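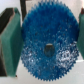 I had meant to write up the tray feeder this month, but the cell dropped a gear during an emergency stop and I've spent most of my evenings on that instead. It is fixed now, or I think it is. I'm putting down what happened while I still remember the order of it.

For anyone new, I run a small robot cell in a rented unit at Polangate. It takes plastic gears off a stand, carries them across the bench and presses them on to shafts for the Birkett, which is a little hand-driven gearbox I sell to schools and model makers. The arm is second-hand. The gripper is an electric two-finger one from Prisness, and it's driven by a Larer controller that lives in a box under the bench. I wrote the program myself over last winter and it shows in places.

The first thing I noticed was a gear on the floor one morning in May. I assumed I had knocked it off the bench. Two days later there was another one, under the arm this time, and the log said the cycle had finished normally. According to the log the gear had been picked up, carried, pressed and released. The shaft in the fixture had nothing on it.

So there were two faults, although I didn't see it that way at first. One was that the gripper was letting go of the gear. The other was that the program didn't know.

I went after the second one first as I thought it would be easy. The Larer gives a "part held" signal, and I had been reading it once, just after the fingers closed. If it was on, the program carried on and never looked again. That was my mistake and there is nothing to blame but my own code. I changed it so the signal is read all the way through the carry, and the arm stops if it goes off. Then I ran the cell for an afternoon and it dropped a gear on cycle 613 with the signal on the whole time.

The signal, when I finally read the manual properly, doesn't mean the gripper can feel a part. It means the fingers stopped before they reached the position they were told to go to. If you ask for fully closed and they stop early, the controller decides something is in the way. My program was not asking for fully closed. I had set the target a little narrower than the gear, to be gentle on the plastic, and at some point the motor had started stopping a fraction short of its target with nothing in the fingers at all. The Larer saw that as a part. I could get the signal to come on with empty fingers about one time in five.

I set the target to fully closed and limited the force instead, which is how the manual tells you to do it. Empty fingers now read as empty. I tried it over and over before I believed it.

That left the dropping. And the next drop was the one that worried me.

I was watching a run from the stool and saw a gear sitting crooked as it went over. I hit the emergency stop. The arm stopped dead, as it should. Then I reached in to take the gear, and before I touched it the fingers relaxed and it fell on to the back of my hand. It's a plastic gear and it weighs next to nothing, so no harm done. But I use the same gripper with a steel pressing tool on other days, and I had been telling myself for months that the stop button made everything hold still.

It doesn't. The emergency stop cuts power to the arm and the arm has brakes. It also cuts power to the gripper, and the gripper has no brake. What holds the part is the motor pushing, and a bit of friction in the screw. With the power gone, friction is all that's left, and on my gripper that isn't enough. I don't know if it was enough when the gripper was new. I had never tested it. I tested the arm stop on the day I wired it and ticked the whole thing off. 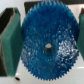 Slipping during a normal carry was a separate matter and took longer to find. The force limit was set to 41 per cent, a figure I picked early on with a different gear, a thicker one with hardly any teeth to speak of. The blue gears have small pointed teeth all the way round, packed close together, and they are held upright with a green pad at the left rim and another at the right. So the pads have the tips of the teeth to hold on to and very little else, and the short hub in the middle does nothing for the grip. If the gear is picked slightly high or low of centre it can roll against the pads, and once it starts rolling there is less and less to stop it. I marked the rim of a spare gear with a paint pen and ran it slowly. On the bad picks the mark had moved by the time it got to the fixture.

Raising the force helped, up to a point. At 60 per cent the slipping stopped on good picks but the high ones still rolled. I didn't want to go much further with plastic teeth. What made the bigger difference was the pick height. The stand had shifted on the bench, only by a couple of millimetres, and I had never gone back to teach the position again. I re-taught it, put two dowels through the base of the stand so it can't wander, and the mark on the spare gear stopped moving.

For the stop, I have done three things. The gripper now has its own supply that stays on when the arm is stopped, so the fingers keep hold. I thought about that for a while before doing it, as it means something in the cell is still live after the button is pressed. My reasoning is that the fingers are already closed on a part, and they are blocked from opening or moving by the controller's own inhibit input, which the stop circuit switches. If anyone reading this does safety work for a living and thinks that's wrong, please say so in the comments. I'd sooner hear it.

The second thing is a separate switch to take the gripper power off, with a label on it, and a rule for myself that I support the part before I use it. The third is a shelf under the carry path, lined with an old bit of carpet. It is ugly and it was the cheapest of the three. The steel tool is not going back on until I've made a fixed bracket for it, one that doesn't depend on the fingers at all.

Since the changes it has done around 2000 cycles. There has been one stop in that time, on cycle 145, when the gripper reported no part. I went over expecting another gear on the floor. The stand had run out of gears, and the program had caught it and waited, which the old version would not have done. It would have gone on pressing nothing on to shafts until I came back from lunch.

A few notes for my own use, as I always lose the paper ones. Close target fully closed, force 60. Read the held signal all through the carry. Check the empty signal once a week with nothing in the fingers. Re-teach the pick whenever the stand has been off the bench. Test the stop with a part in the gripper, gear only.

I still need to look at why the motor was stopping short in the first place. It might be dirt in the screw or it might be wear. I've written to Prisness to ask what the play should be and will add their answer underneath when I get one. The tray feeder post will be next.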